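I paid for this kit with my own money, which I mention because it colors everything that follows. The Suvuveo hand-teaching kit comes in one box with a leader arm you hold, a follower arm that does what you do, two yellow gripper fingers, a wrist camera, and a manual that was clearly finished before the product was. You move the leader, the follower copies, the software records, and after enough repeats you train a policy on the whole pile and see how much of your own bad posture it has inherited.

I've had it since May. My standard for any teaching kit is tabletop work: flat things, thin things, things that would rather stay where they are. The brochure shows the arm stacking foam cubes, and I have never met a person who needed foam cubes stacked.

## Setup

The manual says 46 minutes. I'd like to meet the person who did it in 46 minutes, and I'd like to see their cable routing. Mine took an evening, most of it spent working out that step 3 has to happen before step 2. The fingers went on easily, and the grip pads inside them are black with a crosshatch pattern, grippier than I expected from a part this small.

Calibration is done by bending both arms into the same pose and pressing a key. If your idea of the same pose is a little generous, the follower will spend its life leaning slightly left, like a man listening at a door.

## Driving it

Once it's running, the leader arm is a pleasure. The joints have just enough drag that you can let go to scratch your nose without the follower collapsing. The lag is small. I stopped noticing it within an hour, then noticed it again every time I tried to do something delicate.

You can drive by looking at the table or by looking at the wrist view on a monitor. Suvuveo recommends the monitor, on the grounds that the policy will only ever get the camera, so you shouldn't be using information it won't have. This is sound advice and deeply annoying to follow. For the first day I overshot everything.
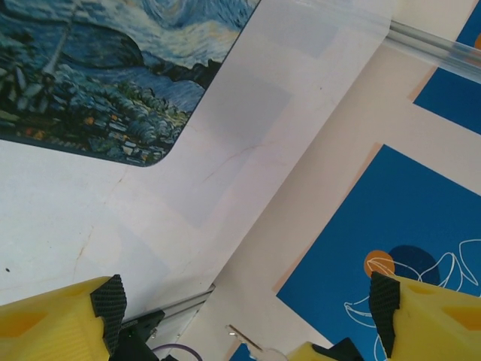 Flat stuff is where you earn your demonstrations. A mouse pad is forgiving, with a bit of thickness to get a finger under. A thin translucent sheet on a white tabletop is a different animal, and you'll learn to come in low, slow and slightly sideways, muttering. The software has a foot pedal for throwing away a bad take. I wore a dent in mine.

My tips, for what they're worth:

- Open the fingers wider than you think you need. On the wrist view, the gap always looks more generous than it is.
- Shift the objects a little between takes. If you don't, the policy learns one exact spot and sulks everywhere else.
- Don't hesitate over the object. The arm will learn the hesitation faithfully and perform it forever.
- Big, dark, curved surfaces deserve their own session. Up close they swallow most of the wrist view, and you're left steering by the rim and whatever scratches you can find.

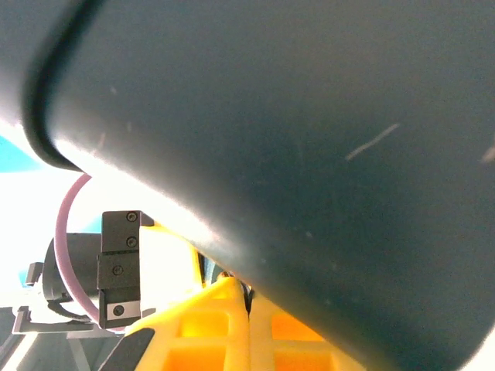
## Recording and training

The recorder stores up to 2000 demonstrations per project, a limit I will reach at roughly the same time as retirement. Takes are saved with the wrist video and joint positions lined up, and playback is good. You can scrub through a take and see the exact moment you lost your nerve.

Exposure is the weak spot. The camera meters for whatever it feels like, and a bright background can wash out to plain white behind a dark object. There's a manual setting three menus deep. Find it early and write it down.

Export works with the Idamton trainer, which I already used, and it took my files without complaint. The built-in trainer is slower and shows a progress bar that moves according to its own beliefs.

## Compared with the Sunport

My old Sunport rig used a handheld controller with buttons, and it had steadier fingers and a far better camera mount. Teaching with it felt like operating a crane by mail. The Suvuveo wins on feel by a mile. For anything where the wrist has to roll and tilt at once, I wouldn't go back.

## Verdict

Good arm, good pads, fussy camera, comic manual. Buy it if you're patient with your hands and have somewhere to put the box, because the return label requires the original foam. I'd knock off a star for the setup guide and give half of it back for the pedal.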